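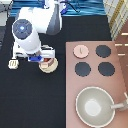 4.2 Why We Stopped Trusting the Success Rate

I went into this part of the project thinking a single number would do the job. You run the policy, you check whether the food ended up where the instruction said, and you write down a one or a zero. Delwyn Hollis and I scored our first batch that way in January, and we disagreed with each other far more than I'd like to admit. Take a placement onto the cream-colored disc on the black side of the table. With the toy food still between the fingers and the disc right under it, Delwyn would call the transport phase finished, and I'd call it still running until the fingers opened. Neither of us was wrong, we just hadn't written down where one phase stops and the next one starts. So we wrote it down, and that little rulebook (we call it Bimo, after the name of the folder it lived in) is really what this section is about.

Home | Papers | Code | People | Contact

Bimo splits every rollout into phases: approach, contact, transport, release, retreat. A phase boundary is a thing you can point to in the video, like the first moment the fingers close on something or the first moment they let go. What I like about it is that a failed run still teaches you something! A policy that gets to the pot every time and then fumbles the grasp looks exactly as bad, on a plain success rate, as one that wanders off over the burners and never comes back.

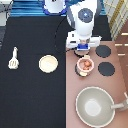
The approach phase gave us the most trouble. Small targets are hard because the hand hides them on the way down, and from a fixed viewpoint you lose sight of the very spot you care about. We went back and forth on whether to label approach by height above the target or by sideways distance, and ended up using sideways distance alone. It's cruder, but two people watching the same clip will agree on it, and that mattered more to us than elegance.

In total we labeled 1,227 rollouts this way. Of those, 115 went into a held-out set that both of us labeled separately, without talking to each other (harder than it sounds when you share an office at Jellcombe). On the held-out set our phase labels matched on 98 percent of the boundaries. Most of the leftover disagreements were at release, and nearly all of those involved round food that kept rolling after the fingers opened. I still think a rolling meatball counts as released. Delwyn doesn't, and the rulebook sides with Delwyn.

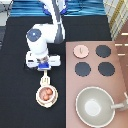

Once the labels were solid we could compare the two policies properly. Odo is our baseline, trained on whole demonstrations from start to finish. The second one, which I'll just call the phase policy, gets the same demonstrations plus the Bimo boundaries as an extra training signal. I had expected the gain to show up in contact, where the fiddly finger work happens. It showed up in transport instead. Odo tends to drift when it carries something across from the black side to the stove side, and the phase policy holds a much straighter line. My best guess is that knowing it's in transport keeps it from reacting to every utensil it passes over — but that's a guess, and we haven't run the test that would settle it.

Cookware was the other surprise. Handles pointing at odd angles hurt both policies, and the extra labels didn't help one bit. If you want to reproduce our numbers, please vary the handle direction between trials the way we did, or you'll get a rosier picture than you should.

We use cookies to remember your reading settings. Accept | Decline
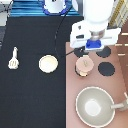
Figure 2. Gripper over the stove panel, with the toy pot and frying pan below and the plate and slotted spatula on the black cloth.

One more thing on scoring. We borrowed the tie-break rule from the Zacharopoulos protocol, where a boundary that two labelers can't settle goes to the earlier of the two times. It's a blunt rule and it shortens the approach phase a bit across the board, for both policies equally, so the comparison stands. The absolute phase lengths shouldn't be read too closely. We come back to them in Section 4.3, where the same rulebook gets applied to drawer opening.

Last updated: 2 May 2021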